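Why my honey keeps turning to sugar (and why I've stopped fighting it)

5/26/22

So my last jar of honey went solid again. The whole thing, top to bottom, grainy as wet sand. I bought it in December from a little shop called Kalen, on a trip to Kurtuluş, and I carried it home wrapped in three sweaters like it was a newborn. By spring it was a brick. A delicious brick, but still.

My first thought, the same one everybody has, was that somebody had cut it with table sugar. I even grumbled about it to my sister. Then I got curious and spent most of a weekend reading about crystals, and now I owe that shop an apology!

Honey is what chemists call a supersaturated solution. It holds more sugar than the small amount of water in it ought to be able to hold at room temperature. The bees get it that way by fanning off water until the stuff is thick enough to keep. So the sugar is sitting there dissolved, but only just, and given enough time a good part of it wants to come back out as crystals.

What I didn't know is that honey is mostly two sugars, glucose and fructose, and they behave very differently. Glucose doesn't dissolve nearly as well, so that's the one that drops out. Fructose stays liquid. The grainy jar on my shelf is really a big tangle of glucose crystals with syrup trapped in the gaps. A honey with a lot of fructose (acacia is the famous one) can stay runny for ages, while something like canola honey can set up in a few weeks.

The crystals also need a place to start. A speck of pollen will do, or a tiny bit of wax, or a crumb of crystal left on the spoon from the last jar. Filtering and heating get rid of most of those, and that's a big part of why the squeeze bottle from the supermarket stays clear so long and my raw stuff doesn't.

Of course I had to run an experiment. I split what was left of an older, still runny jar into 4 small ones — well, I wanted 5 but I ran out of honey. One went in the fridge, one in the freezer, one in the cool pantry and one in the cupboard over the stove. Into each of them I stirred a pinch of the grainy stuff to get things going.

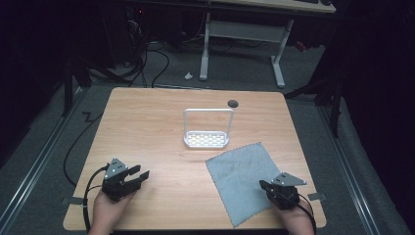
White rack and gray cloth on the table.

I expected the freezer jar to win by a mile. Colder means less sugar can stay dissolved, so colder should mean more crystals, right? But the pantry jar went cloudy first, and by a lot. The freezer jar just got stiff and sat there looking smug.

The reading I did afterward cleared that up. Two things are pulling against each other. Cold makes the sugar more eager to come out, but it also makes the honey so thick that the glucose molecules can barely move, and they have to travel to join a crystal. There's a sweet spot (sorry) in the middle, in the mid fifties Fahrenheit, where the push is strong and the honey is still loose enough for things to wander around. Go much colder and it all slows to a crawl. Go warmer and the crystals start losing their grip.

That was the part that got me. I'd always pictured solidifying as a simple slide from warm to cold, like water in an ice tray. I hadn't thought at all about the molecules needing elbow room.

I logged all of this in Plutix, the notes app I use for the garden, and ended up with 182 entries, most of which say "no change." I also tried to make a nice chart in Skedeck and gave up when it insisted on drawing my jars as a pie. If anyone knows how to get a plain line out of that thing, please write to me.

As for fixing a solid jar, go gently. I set mine in a bowl of warm tap water with the lid loosened and swap the water when it cools. It takes a good long while, and a few stubborn grains always hang on at the bottom, which then seed the next round of crystals, so it'll go cloudy again sooner or later. The microwave is faster, but mine heats in patches and I scorched the middle of a jar once. It tasted like burnt caramel, and not in a good way.

These days I mostly leave it alone. Grainy honey stays put on toast, it doesn't drip down your wrist, and it's wonderful stirred into yogurt. I've even started making creamed honey on purpose, where you seed it with very fine crystals so it sets smooth instead of crunchy. First batch was a bit gritty. Second one is in the pantry now — I'll check it next week and let you know how it went.

Contact | © 2022 All rights reserved | Back to top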